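Notes on the Kitchen Bench Cell: Tape, Paper and a Rice Cooker

Filed under: Workshop, Robotics, Build log

The purpose of this post is to record the present state of the two-arm kitchen cell at the Sunton shared workshop, and to set down the decisions made over the summer break while they are still fresh. Readers who have followed the build from the beginning will find some of this familiar. Those who arrived by way of the Nitaneck forum thread should read the earlier entries on arm mounting and emergency stop wiring before copying any of it.

The table surface is the first matter. The original intention was to work directly on the bare bench top, and this was abandoned after the overhead lights produced reflections that the vision software treated as objects. Brown kraft paper was laid over the whole table and has proved satisfactory. It is dull in colour, it costs very little, and it can be replaced in a few minutes when it tears. The paper should be pulled tight and fastened on the underside. Any ripple in it will be found by a gripper sooner or later.

A grid of blue tape was then put down over the paper. The grid has one function, namely to allow a person to return an object to approximately the same cell between trials. It plays no part in calibration. A member of the workshop asked whether the lines ought to be laid again with a straight edge, as several of them wander. They have been left as they are. The arms are referenced from their own base plates and take no notice of the tape, and an afternoon spent straightening it would be better spent on the cable runs.

Both arms are fixed to metal plates. The bolts are to be checked with a torque wrench before each session, in a fixed order, and the result entered in the log book. This was neglected for a fortnight in the spring and one plate crept by 4 mm, which was enough to spoil every stored position for that arm. The log book now lives in a drawer directly under the controller.

The cables remain the least satisfactory part of the build. Each gripper carries its own lead back along the arm, and the slack has to be generous enough for full wrist rotation without forming a loop that catches on whatever is standing on the table. Holzer spiral wrap was tried and removed, being too stiff at the last joint. Hook-and-loop ties are in use for the time being. A second-hand cable carrier from Nustside has been ordered and will be the subject of a later post.

The task itself was chosen for its ordinariness. A rice cooker, a plate or two and a toy food item can be set out in under a minute, and a lid on a hinge presents a reasonable range of difficulty. The planned sequence is to open the lid, pick up the item, place it on a plate and close the lid again. The cooker is never plugged in on this table, and no water is permitted on the paper.

Lid closing has been the more troublesome half of the work. Pressing down from directly above requires more force than the gripper controller is configured to allow, and the limit will not be raised. The current approach is to push from behind the lid with closed fingers and finish with a short press near the front. Of 311 trials entered in the log book to date, the greater part of the failures occurred in this final press. Opening the lid by its button is more dependable, provided the cooker has been set down facing the correct way.

Pale plates also deserve a word. Glare on the inner surface can hide the rim from the camera, and a small shift in the position of the plate is usually sufficient to cure it. Matte plates have been suggested. The workshop spent $9 on the present ones and is inclined to persevere. 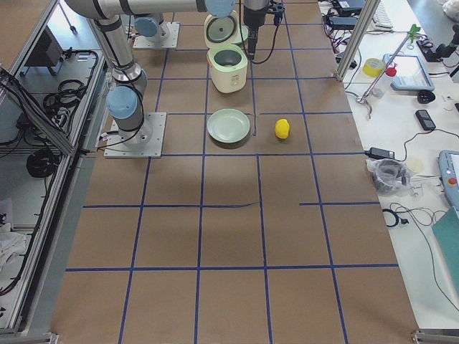
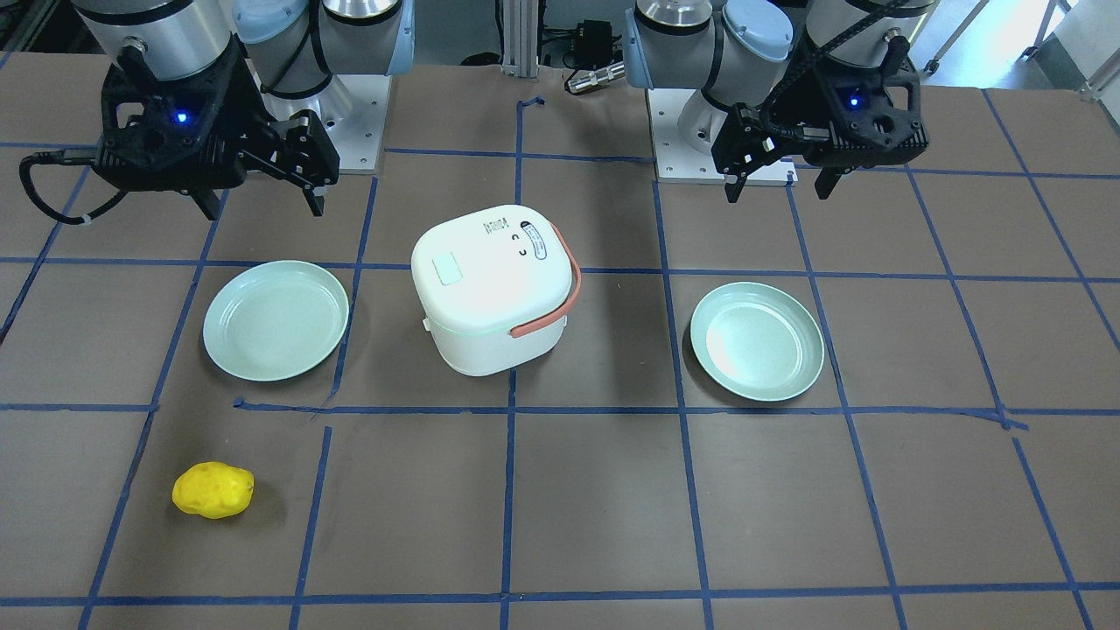 Sunton, Jan 15, 2019

The two views show the blue-taped table with the cooker in place, the lid open in the first and closed in the second. The yellow item differs between them, as does the number of plates.

Work will resume with the lid routine, after which the side bench is to be cleared and its wiring labelled. A target of 300 further trials has been set before any change is made to the fingers. The parts list has been revised and is available on request through the contact page, as is the drilling template for the base plates. Persons intending to visit the workshop are reminded that closed footwear is required and that the arms are not to be powered by anyone working alone.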